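4. Shared Supplies and the Cost of Search

4.1 Open and closed storage

The survey covered 51 workplaces in the Brondirside district, ranging from small print shops to the administrative floors of the Matheson Building. Each site completed a storage inventory in March and returned a log of borrowed items at the close of the study period. A total of 592 borrowing events were recorded in enough detail to be used. Events with no return entry were kept in the data set and coded as open.

Sites were first grouped by the form of storage in use for small supplies. Closed storage included drawers, lidded boxes and cabinets with doors. Open storage included trays, cups, hooks and desk organizers. 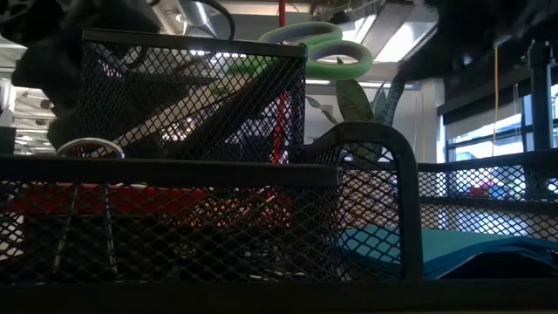 Open storage was the more common form at sites where supplies were shared between teams. Staff at these sites reported that they seldom asked a colleague where an item was kept, and the logs show fewer entries marked "searched elsewhere first." Visibility appears to account for much of this difference. A pair of scissors standing in the tall rear compartment of a black mesh organizer can be found in two ways, through the open wire and by the light green handles that rise above the rim. The same tool in a drawer must be remembered. Where closed storage carried a written label the gap between the two forms was smaller, although labels at several sites had not been updated after a change in contents.

4.2 Items without a fixed place

Tools such as staplers, hole punches and tape dispensers were assigned a fixed place at most sites. Writing instruments were not. They were commonly treated as consumables, bought in bulk and left wherever they were last used, and the inventory form used in March did not ask for their location. This omission was corrected in the second version of the form, which added a line for single items found on work surfaces.

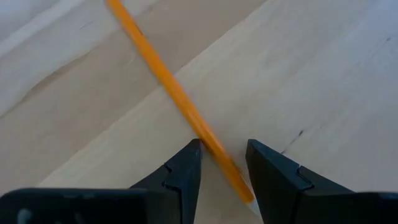 Figure 2. Slender orange item on a pale wooden surface (single-item class).

The added line changed the results at the Plikville sites more than elsewhere. Work surfaces there were used by successive shifts, and items left out by one shift were often taken up by the next without any entry in the log. Borrowing in such cases is hard to separate from ordinary use. We adopted the rule that an item counted as borrowed only if it crossed from one team's area to another's. The rule is strict and will have excluded some real cases, particularly at sites where team areas were not clearly marked.
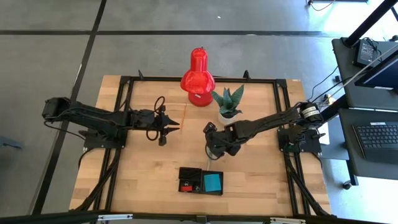 A further difficulty concerns the moment of return. Log entries were made by the borrower, and the time written down was often the end of the working day. For this reason the length of a loan is reported in whole days only, and loans opened and closed on the same day form a single category. Same-day loans made up the largest category under both forms of storage. The longest loans were found at closed-storage sites, where a missing item could remain unnoticed until it was next needed.

4.3 Responsibility for shared surfaces

The final part of the questionnaire asked who was expected to clear a shared work surface at the end of a task. Answers within the same site often disagreed. At the Velton offices, managers named the last user, while most staff named the team to which the surface had been assigned.

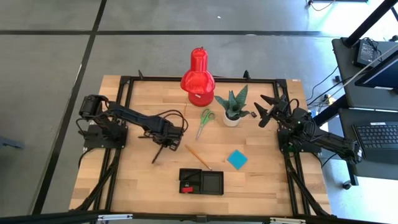 Naveed Afridi, commenting on an earlier draft, objected that the question assumes a task has a clear end, and that many respondents may have been describing work left out on purpose for the following day. We accept the point. The wording was taken from an older form and made no provision for unfinished work. Dalia Chraibi recoded the written answers with this distinction in mind, and the disagreement at Velton was reduced but did not disappear. The recoded answers are used in the remainder of this paper.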